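Home Textiles and Finishes, Spring Term
Notes for Unit 6: Wood Surfaces in the Everyday Home
Zelville Evening Program

Last week we got as far as how a log becomes a board. This week is my favorite part of the whole course, the surface itself — what the grain is telling you, why finishes behave the way they do, and how to look after a table that gets used every day.

Please bring your scrap boards again. If yours went home by accident, there are 40 spare pieces in the bin by the sink, pine and ash mostly, a little birch.

1. Reading grain

A tree puts on wood in rings. In spring it grows fast and lays down pale, open wood; later in the season it slows and the wood gets denser and usually darker. Cut a board lengthwise and those rings turn into lines. Cut it close to straight toward the center of the log (quartersawn) and the lines run nearly parallel. Slice it off the side (flatsawn) and you get the arches people call cathedrals.

Now the fun bit! Tilt your board toward the window and then away. The bands change brightness as you turn it, and some of them swap places, light for dark. The fibers don't all point the same way, so they bounce light differently. Furniture makers pay a lot for boards that do this strongly.

Pale woods are harder to read than dark ones. Try a low lamp from the side and go slowly along the length. Long streaks can come from the ring pattern, from mineral staining, or from a stain that settled unevenly, and it takes practice to tell which.
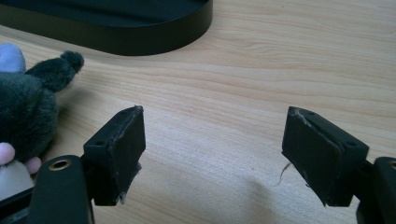 Kevin Cárdenas wrote in after the January session to say that he had always sanded in circles, that it felt faster, and that he only saw the swirls once the oil went on and the low sun hit the table. He wanted to know whether he had to start over. No, but he does have to go back a couple of grits. Cross-grain scratches sit deep, and fine paper just polishes the tops of them. Go to 120, work with the grain until the swirls are gone, then 150, then 180. Wipe the board with mineral spirits between grits and any scratches left will jump out at you.

2. Film or no film

Film finishes (varnish, lacquer, shellac) sit on top of the wood. Penetrating finishes (tung oil, linseed oil) soak in. Hardwax oils do some of both, and that's why the two camps argue over them so happily.

Film: good against spills, harder to patch. A deep scratch often means redoing the whole top.
Oil: easy to patch, needs topping up, marks sooner if a wet glass is left standing.

The bench test from the Zirkholm workshop is worth trying at home. Put one drop of water on the surface and leave it five minutes. If it still stands up in a bead, the finish is working. If it has gone flat and the wood is darker underneath, plan on a fresh coat.

Safety, and I'll repeat it every week: oily rags can heat up and catch fire by themselves. Lay them flat outdoors to dry, or put them in a metal can of water with a lid. Never in a ball in the trash.

3. Movement

Wood takes up moisture from damp air and gives it back in dry air, and it swells and shrinks across the grain far more than along it. A wide solid top therefore needs room to move. Look under your own table tonight for slotted screw holes or little wooden buttons — once you've spotted them you'll be crawling under everybody's furniture.

For next time

Read the Lukoševičius chapter on joints, the first half only. Finish one face of your scrap with oil and leave the other bare, and write the date on the end grain in pencil.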